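Woltard air cleaning trial - progress report for April
Prepared by Linnea Nyberg for Tormod Løken, Malau Fund

Dear Tormod,

I am very pleased with how this stretch of the project has gone, and there is quite a lot to tell you. All the Woltard units are now in place at Boström House, the baseline readings are done and the night staff have stopped switching things off at the wall. The main points come first, then money, then what we would like from you.

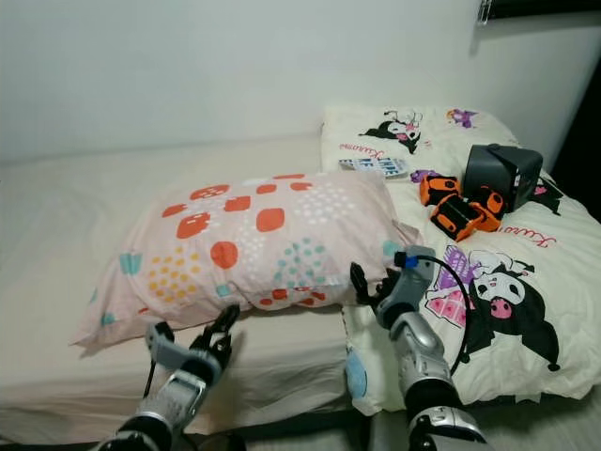
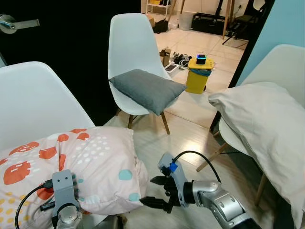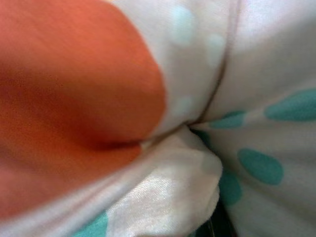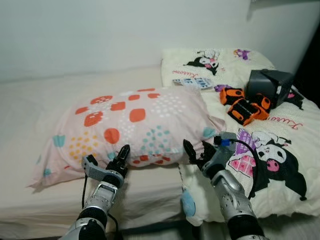
Patterned bedding and soft furnishings, April.

Units and installation

We have 17 units running, all on the ground and first floors. Each is a plain filter and fan machine with a carbon stage behind the main filter - no ozone, no ionising, nothing that has to be run with people out of the room. Gheorghița Cârstea fitted them over four mornings and was wonderfully patient about moving them when residents didn't like where they had been put. Three went from beside the bed to beside the door, and the readings in those rooms hardly changed. I'd been worried about that, so it was a lovely result to see.

The two corridor units are on brackets above the handrail. They were meant to stand on the floor, but the cleaning trolley couldn't get past. The brackets came out of the small works line and are in the figures below.

Readings so far

Sidra Shaikh has the Drirport loggers reporting every ten minutes. We now hold 583 hours of matched data, meaning hours where the room logger and the outdoor logger were both working. One outdoor logger filled with rain in the first week and its readings have been thrown out entirely. It has been moved under the porch and has behaved well ever since.

Fine dust in the bedrooms is clearly lower with the units on, and the fall after bed-making is much quicker than we had dared hope! Sidra spotted the bed-making peaks on the second day. They come between half past nine and eleven, room after room, as regular as a bus timetable, and they are bigger than anything from the kitchen. We would like to look at this properly, so from next month staff will note the time each bed is changed.

Smells are harder. The carbon stage seems to help in the lounge, but the laundry corridor is much as it was, and I think the unit there is simply too small for the job. Damp is no better either, and we never claimed it would be, although two families have asked. Oda Viklund has written a short note for the noticeboard explaining what the machines do and don't do.

Noise

On the low setting we have had no complaints at all. On the middle setting there is a hum that some residents notice at night, so bedrooms now drop to low at 9 pm and go back up at 7 am. This will make the overnight readings look a bit worse in the next report. Please don't be alarmed when you see it.

Money

We are within budget. Spare filters came to nearly £2000, slightly under the estimate, and the corridor brackets added £100. The training line is untouched so far. Oda would like to use part of it for a half-day session with the night team, who look after the filter lights and have been very good at reporting them.

Next steps

Swap the laundry corridor unit for a larger one, if you agree.
Start the bed-changing log on both floors.
Change the first full set of pre-filters and weigh the old ones.
Move two loggers to the dining room for the last two weeks of the trial.

I need two things from you: a yes or no on the larger unit, and a decision on whether the summer readings can run past the original end of the trial. Windows will be open far more by then and I would dearly like to see what happens. Gheorghița can do the swap in a morning once we have your answer, and Sidra will send the raw logger files separately.

With best wishes,
Linnea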